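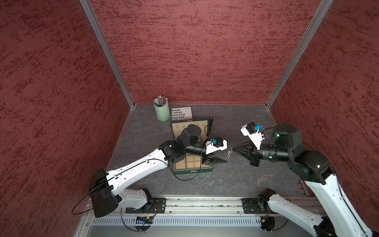

Lundwood Technical Services
Equipment Review Group
Minutes of the meeting held 26 January 2019

Subject: Skaline two-arm bench cell, evaluation unit on loan from Arnero

In the chair: Hadiza Ugwu
Minutes: Mireille Moussa
Also present: two members of the test bench staff; the Arnero field engineer (items 3 to 5 only)

1. Minutes of the previous meeting

Accepted with one correction. In item 4, "quote received" should read "quote requested." The quote has since been received and is dealt with under item 5 below.

2. Status of the evaluation

The loan began in September and has been extended once. Both arms are rail mounted and share one working floor. Each gripper has its own small camera module on a bracket. The unit has been in regular use for the small-object handling series, which covers chains, fine jewelry, pens and printed cards.

M. Moussa reported that the chain task has now been run 40 times under the agreed procedure. One arm picks up the chain, the other closes on the free part, and the two lower it together into a compartment of the jewelry box. A run is counted as good only if the chain lies fully inside one compartment and the lid can be shut without touching it. On that basis 30 runs were good.

The failed runs were reviewed one at a time. Most were lost at the handover, where the second gripper closed beside the chain. In the remainder the chain was placed across a divider. No chain was broken. One clasp was bent and the piece has been withdrawn from the series.

The chair asked whether the results depend on the operator. M. Moussa replied that all runs were made by two trained operators and that there was little difference between them. An untrained operator has not been tried. This was considered a gap, as the supplier's brochure states that the unit can be used after a short introduction. See action 1.

3. Technical points raised with the supplier

3.1 Cabling. The loop at the left wrist can come down onto the floor near the work when the arm is low. The bench staff asked for a shorter lead or a clip on the forearm. The Arnero engineer said a clip kit exists and would be sent without charge. The bench staff asked that the clip be removable without tools. The engineer will confirm.

3.2 Fingertips. The supplied fingers are pointed and suit chain and wire. They are less suitable for cards, which turn in the grip when lifted at one edge. A flat pad set is listed as an option. The chair asked for the pads to be quoted as part of the base package. The engineer could not agree to this at the meeting.

3.3 Wall panels. The dark red panels were accepted. Earlier trials with plain white panels gave poor contrast with the white arm links. The staff noted that the textured surface collects dust and should be brushed down weekly.

3.4 Floor. Thin chain is hard to pick out on the grey marbled floor when it lies along the veining. It was agreed that a plain floor insert should be tried before any conclusion is drawn about the wrist cameras.

3.5 Exposed boards. The chair noted that small boards and thin wires are open along the rail. This was accepted for an evaluation unit. For a purchased unit, covers will be required before it is released to general staff. The engineer said covers are in preparation but gave no delivery date.

3.6 Reach. No complaint. Both grippers meet comfortably at the middle of the floor. The rear corners have not been measured.

4. Service and support

The supplier offers two support plans. The basic plan covers replacement parts by mail. The full plan adds remote help and a yearly visit. During the loan, 6 service requests were made. All were answered, but two took longer than the period stated in the plan. The engineer put this down to a shortage of wrist motors in stock.

The chair asked that response times be written into any contract, with a credit if they are missed. The engineer will take this back to Arnero.

5. Quote and comparison

The quote is for one complete cell with the full plan for the first year. Delivery is stated as 46 days from order. Installation is included. Operator training is charged separately and the price was not given.

The bench staff compared the quote with the Jaber kit seen last year. The Jaber kit costs less but arrives unassembled, with no enclosure and no wrist cameras. The hours needed to build and align it have not been estimated, so a fair comparison of total cost is not yet possible. The meeting declined to rank the two.

The Arnero engineer left the meeting after this item.

6. Decision

No purchase decision was made. The group will recommend a further extension of the loan on the present terms, provided that the clip kit is received and the training price is given in writing. H. Ugwu will inform purchasing.

7. Actions

Action 1. Run the chain task with one untrained operator, using the same procedure and the same counting rule. M. Moussa.
Action 2. Fit the plain floor insert and repeat the pickup portion only. Bench staff.
Action 3. Measure usable reach at the rear corners with each arm. Bench staff.
Action 4. Obtain the training price, the pad set price and a date for the covers. H. Ugwu.
Action 5. Estimate assembly and alignment hours for the Jaber kit. Bench staff, with M. Moussa checking.

8. Other business

The spare gripper fingers are to be kept in the locked drawer and signed out. The bench log should record which set is fitted at the start of each session.

Next meeting: to be called when actions 1 and 4 are complete.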